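Household Chore Robotics at the Zastgate Center: Frequently Asked Questions

Can a robot do my housework today?
In part. Machines that vacuum and mow have been sold for many years and do their work well. General tidying, such as picking up an object and putting it where it belongs, remains a research problem. The Center does not advise any household to buy a machine on the promise that it will do this without help.

What does the Center test?
We study small pick-and-place tasks: moving an item from one spot to another, dropping it into a container, or loading it onto a cart. Most of our trials use low-cost tabletop arms. Between the Skollwood and Zastgate sites, we have recorded 2,183 attempts under the Peixoto test plan.

Why are such simple tasks still hard?
A person picking up a ball adjusts the grip without thinking. An arm must find the ball, approach it from a workable angle, close with the right force and let go at the right moment. A small error at any step can end the attempt.

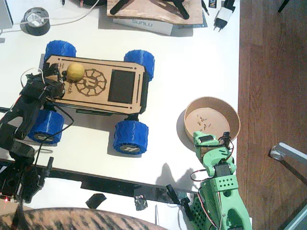
Round objects add to the difficulty, as they may roll when touched. Small metal parts bring a different problem – they lie flat and offer very little to hold.

Are two arms better than one?
Sometimes. Two arms can cover more of a table, but they must also stay out of each other's way. In our trials, 464 attempts were stopped by staff to prevent contact between arms.

What about shop-floor work?
Factories have an advantage over homes in that parts arrive in the same place and in the same position. Sorting mixed hardware from a shallow bin is closer to housework, and results there are less steady.

May I visit or take part?
Yes. Open sessions are held on Wednesday afternoons at the Skollwood site, with 17 places each. Visitors under 16 must come with an adult. Please tie back long hair and remove loose scarves before approaching the tables.

Who should I contact?
Questions about testing, school visits or the Pronell equipment loan program should be addressed to Matilde Mendes, Public Programs Office. Written requests are answered in the order received.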